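CHAPTER 7

Does the Colour of the Spoon Change the Taste of the Soup?

In May of the year this chapter was first drafted, a household magazine ran a short item telling its readers that food tastes sweeter from a pink spoon and saltier from a blue one. The item gave no source. Within a fortnight the same claim had turned up on a cereal box, in a school newsletter and in a talk I sat through at Fleninholm, where the speaker called it "well established". I asked him afterwards who had established it. He thought it might have been the Rondeck study.

The Rondeck study is real enough, and we will spend much of this chapter with it. It is a good thing to cut your teeth on, as most of what can go wrong in a study of flavour went wrong in that one.

What was claimed

Rondeck reported on 1,488 tasters, each given plain yoghurt on two spoons and asked which mouthful was sweeter. More of them chose the pink spoon. The authors called this a "colour effect on perceived sweetness" and recommended coloured cutlery for people trying to cut down on sugar.

Before you read on, write down what you would want to know. Which spoon came first? Did both spoons weigh the same? Were the tasters told what the study was for? Could they say the two mouthfuls were equal, or were they made to choose? The published report answers only the last of these. They were made to choose.
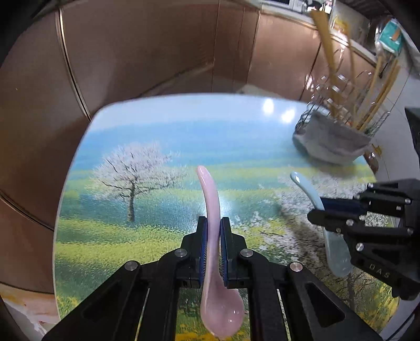
Figure 7.1 Pink and pale blue spoons of the same shape.

Matching the shape is the easy part. Weight, finish and the feel of the spoon against the lip are harder to hold steady, and a taster may respond to any of them without knowing it. A heavy spoon can make yoghurt seem thicker, and people often describe thick yoghurt as rich. Rich is not sweet, but on a form with two boxes it may well be ticked that way.

The second attempt

Vija Dzene repeated the test with 50 tasters, a small number, and I would not hang much on it. What she changed is worth copying. She swapped the order for half the group and allowed "no difference" as an answer. Most people took it. Her paper was turned down by the first journal she tried — too few tasters, they said, a fair objection that had not been raised very loudly against anyone else.

A larger trial by Arnex aimed for 3,000 tasters and kept usable forms from 2,988. It found a small lean toward pink in the first half of the session and none in the second. You may read that as an effect that wears off. You may also read it as noise. Section 7.4 sets out both readings, and I will try to be fair to the one I don't favour.

Terms to know before Section 7.1: forced choice, order effect, carry-over, null result.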